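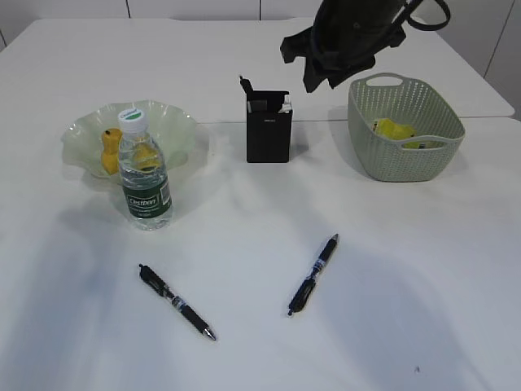
The gripper, the green basket and the two pens.

Run 393 had gone wrong at the basket, and Habibur wanted to know why before he let anyone start 394.

"It went for the yellow thing again," said Stuart Furnival. He was sitting on the radiator with the club laptop on his knees. "I asked it for a pen."

"Which pen?"

"Either. I wasn't fussy."

Habibur looked at the table. Two black pens lay at the front, where even his grandmother could have found them without her glasses. The pen holder stood behind them in the middle. All the arm had to do was pick up a pen and drop it in, and Golovby College would have something to show at Dernel in August.

"There's yellow in the bowl as well," he said. "The little figure. Has it ever gone for that?"

Stuart scrolled for a while. "Twice. Both times it hit the water bottle."

"So it likes yellow."

"It was Sikder's team that taught it to sort yellow. Last year's task. I thought we'd wiped all that."

"Did you check?"

Stuart did not answer, and the radiator ticked under him. Habibur came round and read over his shoulder. The folder was called Flonow, like theirs, but it held 425 runs, and they had only ever made 393.

"That's the old one," Stuart said at last. "I've been loading the old one."

"Since when?"

"Since the holidays."

Habibur pulled a chair across and sat down. It was twenty past four and the building shut at six. He thought about shouting, and then about the bus fare he had spent coming in.

"Load ours," he said. "And leave the table how it is — I want the same table."

Stuart typed. Above the basket, the gripper waited.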